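**Notebook, Galli press, Wednesday, 7:40**

Checking the Cluveck pressing foils against the old Hisar stock before we commit the Vandcombe order.

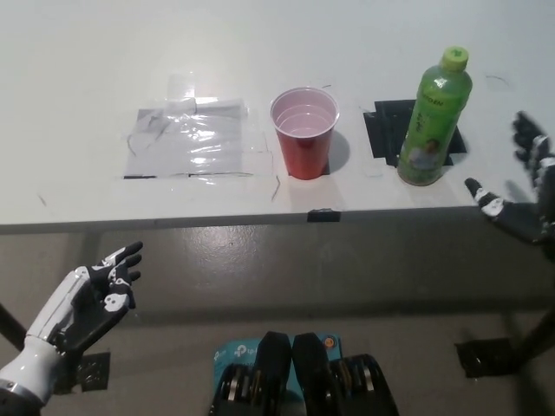
Why does the gold lift off the spine but hold on the boards?

The spine leather is pared thinner and takes less dwell before the size scorches, so the foil never bonds at board settings.

Worked through with Rosalinda Tolentino on scrap calf from the same skin. Settings so far:

| Strip | Foil | Dwell | Result |
|---|---|---|---|
| A | Hisar | 2 s | clean, slight haze at serifs |
| B | Hisar | 3 s | clean |
| C | Cluveck | 2 s | patchy, lifts with tape |
| D | Cluveck | 3 s | holds, edges filled in |

Tape test is one pull, low angle, after ten minutes' rest. Strip C lost most of the lower rule. Strip D lost nothing, but the counters of the *a* and *e* closed up in 12 point. In 18 point the same foil is acceptable.

Pressure unchanged throughout. The Galli gauge still reads high on the first impression after warm-up; discard the first one.

Tried glaire under C instead of the bottled size. Two thin coats, second applied when the first had lost its tack. Better coverage, still weak on the long rule. A. D'Amico's note from the December batch says she got full coverage with glaire at a longer dwell on goat. Goat is not calf, and her skins were undyed, so I would not carry the number over.

Foil on hand: one full roll Hisar, 400 ft, plus the part roll in the drawer with the torn leader. Cluveck sample is lot 961. If we reorder, ask for the same lot or repeat all of the above.

Open points:

- Whether the dye on the Vandcombe calf is bleeding into the size. Wipe an offcut with a damp swab and leave overnight.
- Line pallet no. 3 has a nick near the left end. Shows as a break in the rule on B and D. Dress it before the title labels.
- Annunziata wants the author line in 12 point regardless. That means Hisar for the labels, Cluveck for the board frames only.

11:15. Strip E, Cluveck, 2.5 s, bottled size. Holds. Counters open on *e*, still tight on *a*. Repeat on a spine-thickness offcut after lunch.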